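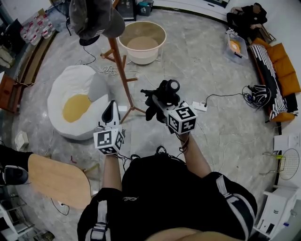
Okay, I've been doing a daily paper planner since March and I have to gush for a minute. Thread on what changed, in case you also own four half-used notebooks.

1/ I used to start every morning with my phone. Sixty minutes gone before breakfast, easily. Now the phone charges in the kitchen overnight and the first thing I pick up is a pen (a cheap one, the fancy one leaks).

2/ The planner is a Karam, the undated kind. Undated is what saved me! I skipped a whole week when I had a cold and there was no row of blank Tuesdays glaring at me when I came back. I just turned the page.

3/ I write down one big thing and a couple of small ones. My old lists on Hurkico ran to 101 items, and I'm not exaggerating, the app showed me the number every time I opened it. Some of those tasks were from two apartments ago.

4/ The timer trick: 20 minutes on, then get up and walk to the window or refill the water. I know, everybody has heard this one. I'd heard it for years and rolled my eyes. Then I tried it on my taxes and finished them in one afternoon!!

5/ Sunday night I flip back through the week and put a star next to anything I enjoyed. Reading in the Flovham library got a star five weeks running, so now it has its own slot on Thursdays and I guard it like a dentist appointment.

6/ What didn't work: waking up at 5. I lasted three days and was rude to everyone. Also color coding. I spent more time hunting for the green pen than doing the green stuff.

7/ Money part, for those asking: I canceled Cundura, the habit tracker with the streaks, and I'm saving roughly 200 dollars a year. I do miss the little confetti. I draw my own now and it's terrible and I love it.

8/ If you want to try it, start with scrap paper tonight. One thing for tomorrow, written small enough that you could do it tired. Mine for the first day was "call the bank." I called the bank!

9/ Tell me what your one thing is, I'm reading all the replies over lunch. And if anybody has found a pen that doesn't smear for lefties, please, please send me the name.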